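Whiteboards, Markers and Other Promises
Gallery page, updated 28/07/2024

I have bought a lot of whiteboards over the years, for offices and for one very small kitchen, and I no longer believe much of what is printed on the packaging. "Ghost-free." "Glare-free." "Wipes clean for life." Whose life? The pages here are where I keep my notes on boards and pens, with a picture wherever I have one worth keeping. Nothing has been lent or given to me, which you can probably tell from the tone.

The Reisinger board, my oldest, gets no picture because it has been off the wall since June. It cost 80 dollars and came with a tray that held 7 pens, provided none of them rolled. The surface was sold as enamel. I have my doubts. Blue came off with a dry cloth, red left a pink cloud, and green I stopped using.

Undell pens were supposed to fix the pink cloud. They didn't, though they do smell less. The tips go soft if you press hard, and I press hard.

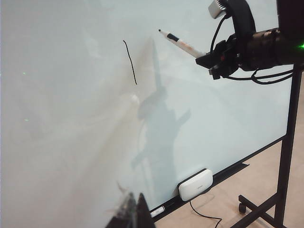
One thin black line on a big white board, and already a wobble in it. Glossy surfaces look wonderful in a catalog. Put a light on one and you get haze over half of it, with your own shadow to write in if you stand in the wrong spot. White marker, black tip, plenty of room left.

Marlies Aebischer wrote in to say I am too hard on gloss. She has had a glossy board in her hallway for years, cleans it with plain water and a dish towel, and says matte boards are the ones that stain, as the ink gets down into the texture. Her advice is to hang the board across from a wall instead of a window and stop complaining.

Fair enough on the staining. I have ruined a matte board myself. But a hallway board with a grocery list on it has an easy life, and mine gets filled edge to edge and left that way for weeks. I would like to see hers after a month of that.

Next on the list is the Fistow, 600 dollars for glass with a 30 day return. I've read the return terms twice and the part about "normal signs of use" bothers me - a pen mark is a normal sign of use on anything you write on. If I do order one, it will get its own entry, ghosts and all.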